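How to read an election poll without losing your evening to it

Every time there's a vote coming up I get messages from friends asking whether "the polls" are good news or bad news, and every time I end up typing out the same long answer. So I've put it all in one place. I've been following campaigns in Trudberg for years as a hobby (yes, I know) and this is how I go through a new poll when it lands, usually with a cup of tea and before I've looked at what anyone else is saying about it.

Step 1: Find the question

Scroll past the headline and the coloured bars until you get to the wording. "Who will you vote for?" and "Who would make the best prime minister?" get very different answers, and newspapers mix them up all the time. In July one site ran a big story about the opposition surging, and when I opened the tables it was a question about which leader seemed more trustworthy on border security. Lovely to know, but you can't turn that into seats!

If you can't find the wording anywhere, close the tab.

Step 2: Check who was asked, and how many

A decent national poll will have 1000 people in it, give or take. That gives you a margin of error of three points either way on each party. So if a party goes up by 2, it may not have moved at all, however excited the presenter sounds.

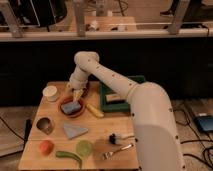
Blue sponge in a round brown bowl, with a small white cup nearby.

Then look at the smaller groups inside the poll, which is where people really come unstuck. I once saw a whole column about young voters in Puravcombe deserting the coalition, and it rested on 154 people. Split that by age and you've got a handful of students and somebody's cousin. I write the size of the group next to any figure I copy down, and if I'd be embarrassed to say it out loud, I leave the figure out.

Step 3: Look for the don't knows

Some pollsters take them out before working out the shares and some leave them in. Neither is cheating, but you can't compare one with the other. Say 70 per cent of people name a party and the rest shrug. A party on 35 in that table would be on 50 once the shruggers are removed. Same people, same answers!

Step 4: Put it next to the last one from the same firm

Each firm has its own habits, so compare like with like. I keep a plain spreadsheet with one tab per pollster. My Skolurar tab goes back three elections and they have always been a bit kind to the small religious parties, so I bear that in mind when they have one of them scraping over the threshold.
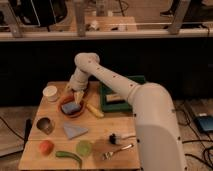
Averages are the next thing to get comfortable with, and they're easier than they sound. Take the latest poll from each firm, add up the figures for one party, divide by the number of polls, and do the same for the others. Don't let one firm in twice just because it publishes more often. If the idea of a margin still feels slippery, think of the blue sponge sitting in that shallow bowl: the sponge is your poll figure, the bowl is the range the true figure probably sits in, and a sponge in a slightly different spot next week is still in the same bowl. When it ends up on the table, then I start paying attention.

Step 5: Turn shares into seats (carefully)

Under a list system with a threshold, one small party missing out can shift the whole balance between the blocs. The Ye party was the classic case for us. I do the sums twice, once with the borderline party in and once with it out, and write both down. If the same bloc wins both ways, fine. If it doesn't, the fair answer to "who's ahead?" is that it depends on them, and I text that back and put the kettle on again.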